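Pevska sim cell, notebook, July

Picked up at 9:40 with the two-arm tabletop set. Goal for today was to get the scripted policy producing usable examples again after the change to the Horobets contact settings, then start a clean batch for Arker.

Contact settings first. With the old values the fingers sank into small objects on closing and the solver threw them across the table. Raised the substeps from 2 to 4 and cut the closing speed. Penetration is now small enough to ignore for training. Wall time per episode went up, but the render is still the slow part, so I left it.

Object placement is drawn fresh at each reset. The sampler was still allowing overlaps between small objects and anything flat, since the check only compared centers. Replaced it with a footprint check. Starts that fail are redrawn up to 16 times, then the seed is dropped and logged. Dropped seeds go in a separate list – do not silently replace them, or the counts in the Bomar loader will not match ours.

Arm assignment is by nearest base, with a fixed tie-break to the lower index. The idle arm holds its last commanded pose. It should probably get small random motion so the model does not learn that a still arm means the other one is working. Not done yet.

Lighting is randomized in direction only. Shadows from the arms are hard and cover much of the tabletop, and I want them in the set. Intensity and color stay fixed until the baseline has been trained once.

Renders from the cell, side, wrist and overhead views:
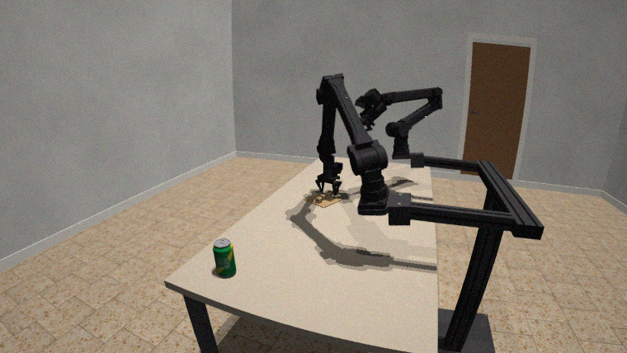
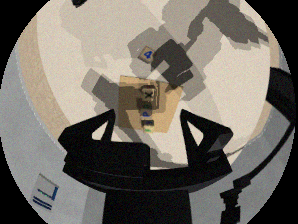
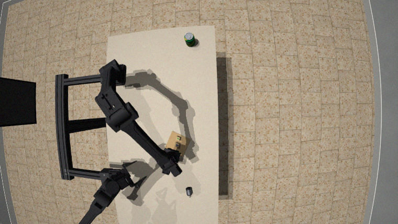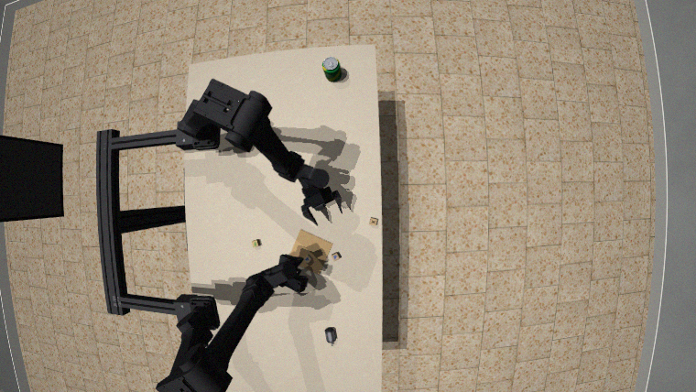
Success label is computed from object pose at the last step. It passes an episode if the object is inside the target footprint and its speed is under threshold. Found a fault in this: an object still held over the target also passes, as the check ignores height. Added a height term and a test that the fingers are open. All labels from before this change need to be recomputed from the saved states. No need to rerender.

Action rate stays at 5 steps per stored frame. Tried storing every step for one short run and the files got large with no gain visible in the replay error.

Open items:
– idle arm motion
– recompute old labels
– ask Bomar whether the loader wants joint targets or measured joints; we store both, but the order in the header is not documented
– wrist view exposure, dark fingers lose most of their detail against their own shadow

Batch started at 4:15 with the new labels. Log is in the usual folder under Pevska.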